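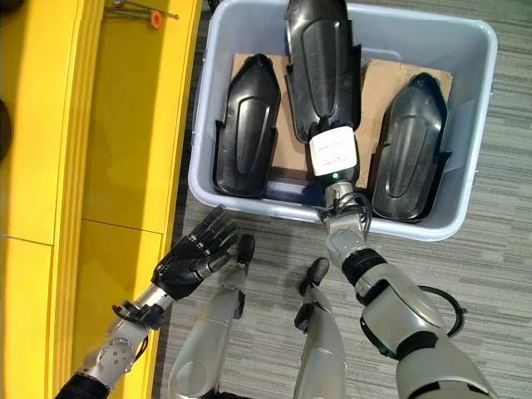

Hi Hường Diệp,

April update on the Kisanus repair evenings, a bit longer than usual as there's plenty to tell! The spring grant money landed and most of it is already spoken for. We used the first chunk on hand tools, two decent work lamps and a year of rent on the storage room at Jerkar, so we can finally stop hauling everything home in the back of my car.

Attendance has been lovely. We had 266 visits between January and the end of March, and people brought in 408 items (lots of toasters, as ever, and a surprising number of umbrellas). More than 100 of those were clothes, so I've moved the sewing table nearer the window and asked for a second machine. Lamps do well with us. Printers do not, and I've started sending those folks to the Zituvex shop across town, who are nicer about it than I am.

The part I'm less happy with is training. I promised you 20 new fixers by summer and we have eleven — evenings clash with school pickup and shift work for a lot of them. I'd like to try a Saturday-style session in the late morning instead, starting at 10:30, and see who comes. That would mean moving a little money from printing to snacks and room hire. Is that okay with you? I can send the revised budget as soon as you say yes.

Filip, our parts-sharing list, is up and running too, though the search is clunky and I keep finding the same zipper listed twice. I'll tidy it up before the next report. Receipts are in the shared folder, apart from the one for the lamps, which I'm still chasing.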